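Chapter 4
Surfaces, Light and Shadow

In this chapter
Why a flat top rarely looks flat
Matt, satin and polished finishes
Reading the edge of a shadow
Choosing a lamp for a worktop

4.1 Introduction

A surface has no fixed appearance. The same board can look warm in the morning and dull by late afternoon, and a finish that seems smooth in the shop may show every ripple once it is under a lamp at home. People who design rooms and furniture learn early that they are choosing two things at once: the material, and the light that will fall on it.

Chapter 3 dealt with colour as it is measured from a sample card. This chapter moves on to colour and texture as they are met in use, on tops, shelves and counters. We begin with large, plain surfaces, where small changes in light are easiest to notice.

4.2 Grain and finish

Most surfaces carry some kind of pattern. It may come from growth, as in timber, or from the way the surface was worked, as in metal that has been brushed in one direction. A fine pattern tends to disappear at a distance. From across a room the eye averages it into a single tone, and only when we lean in does it break up again into specks or lines.

Direction matters as well. A pattern that runs one way reflects light unevenly, so that it looks brighter from one side than from another. A mottled pattern has no main direction and changes far less as we walk past it. For this reason the Dirkmont school canteen, which we return to in Chapter 7, used a mottled finish for its long serving counters. They are lit by windows on one side only, and a directional finish would have shown a bright patch that moved through the day.
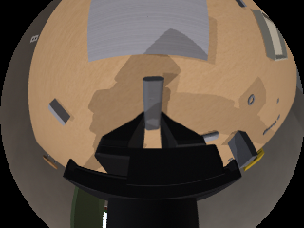
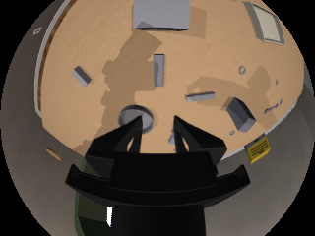

Figure 4.1 A tan tabletop with a faint grain, shown in two rendered views.

4.3 The edge of a shadow

Shadows tell us a good deal about a light source. A small source, such as a bare bulb, gives a shadow with a sharp edge. A large source, such as an overcast sky, gives a soft one. Between the full shadow and the full light there is a band of partial shadow, and the width of this band depends on three things: the size of the source, its distance, and the height of the object above the surface.

A thin object lying flat casts only a narrow shadow. Raise it by 10 centimetres and the shadow moves away from it, and under most lamps the edge softens too.

Key terms
Diffuse light – light that reaches a surface from many directions.
Penumbra – the band of partial shadow.
Satin finish – a finish between matt and gloss.

Activity 4A
You will need a desk lamp, a sheet of plain card, a ruler and a small box.
Place the lamp 30 centimetres above the card and darken the room.
Stand the box on the card and draw round its shadow.
Raise the lamp by 5 centimetres and draw the new outline in a second colour.
Repeat until you have five outlines, then write a short paragraph on how the shape has changed.

Keep your drawings. They will be needed again in section 4.6, where the Prunik method of plotting shadow length is introduced.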